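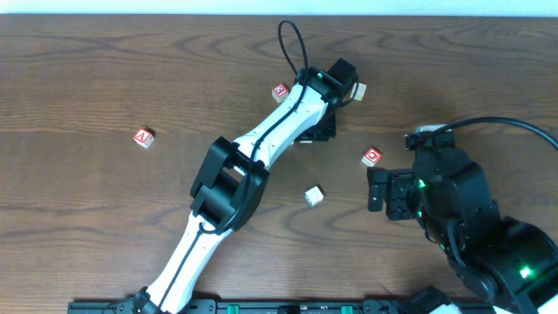
Letter Blocks on a Wooden Table: Which Ones Can You Read From Across the Room?
Project report by Sunee Chuensuk
Design for Early Learning, spring project

Why I picked this

My little cousin learned most of her alphabet from toy letter blocks, and I learned that she could read them fine when they were in her lap and got them wrong when they were on the table. She would call out a letter from her chair and then walk over and change her mind. I wanted to know how much of that was her and how much was the blocks and the table, and this class was the perfect excuse to find out!

The question I settled on was simple. When small letter blocks are scattered over a wooden tabletop, what makes a letter easy or hard to recognize from a distance?

The table

I went back and forth on this more than on anything else. My first plan was to lay down a sheet of plain paper and put the blocks on that, so every trial would have the same clean background. My project partner, Rullden, talked me out of it. Families and preschools use real tables, and a real table has grain. The one we used is a medium-brown wood with dark, wavy lines all over it, and those lines are strong enough that your eye follows them without meaning to. I ended up loving it as a test surface.

We kept the five blocks spread out for the main trials and pushed them close together for the second set.

What we did

Readers stood at a tape mark on the floor and named the letter on each block, in any order they liked. They got one try per block. We turned the blocks between rounds so that some letters faced the reader and some were sideways or upside down. A round took only a minute or two, and people kept asking for another go, so we ended up with 500 answers in the spread-out set and another 500 in the close-together set. With 1000 answers in the notebook I felt like a real scientist.

We worked mostly on Thursday afternoons, when the light is steady. On one gray afternoon in March we ran a round with the ceiling lights off to see what would happen, but those answers are kept on a separate page and not counted in the totals.

What we found

Rotation mattered more than anything. Upright letters were read correctly nearly every time. Sideways letters slowed people down, and some readers tilted their heads so far that Rullden started writing "tilt" in the margin. N and Z got swapped constantly, and so did M and W, which I expected. I did not expect C and U to cause so much trouble!

The grain mattered too, though less than I had guessed. Readers said it was distracting when a dark line ran right up to the edge of a block, because it looked like part of the letter for a second. Moving the block a little fixed it.

Spacing surprised me the most. I thought close-together blocks would be harder. For most people they were easier, and 3 readers told us separately that they used the neighboring letters to work out which way was up. Of course that doesn't work if the neighbors are turned as well.

Problems

Our sheet had no column for letters a reader corrected out loud, and for the first 2 rounds we each handled those differently. We threw those rounds out and ran them again.

Next

I'd like to try lowercase, where b, d, p and q should be a wonderful mess, and a darker table with less grain. Zamudio has offered to help with the reading sheets.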